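Notes for the desk-items set, Tidach part. Written fast, will clean up later.

**What it is:** pictures of stuff on and near work desks. Laptops mostly, then mugs, chargers, notebooks, a few lamps.

**Size:** 311 pictures, 200 labeled so far. Rest are in `todo/`.

**Where:** 3 rooms at the Skudatbridge office. Mahrous pictures are in a seperate folder, don't mix them, the labels don't match yet.

## Labels

- one line per object, `labels.csv`
- 13 object names, list in `names.txt`
- `laptop_open` / `laptop_closed`: go by the lid, not the screen. Screen off still counts as open
- keyboard built into a laptop is NOT `keyboard`. Lena Borkowska relabeled these in September, old csv is wrong
- `facing` column: `near`, `far`, `side`. Blank if can't tell

## Known problems

- dark glossy screens pick up reflections. Don't label anything you only see in a reflection, even when it's clear. Keys are the usual one
- upside-down laptops: key letters hard to read, skip the `text` column
- bright light on metal, edges get lost. Draw the box where the edge should be

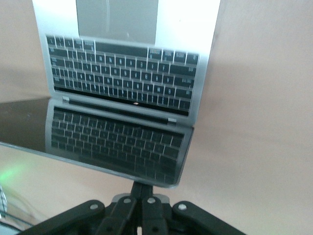
*Open silver laptop, black keys, screen off with the keyboard reflected in it. One `laptop_open`, no `keyboard`.*

## To do

- finish `todo/`
- fix duplicate mug rows
- ask Lena wether `charger` includes the cable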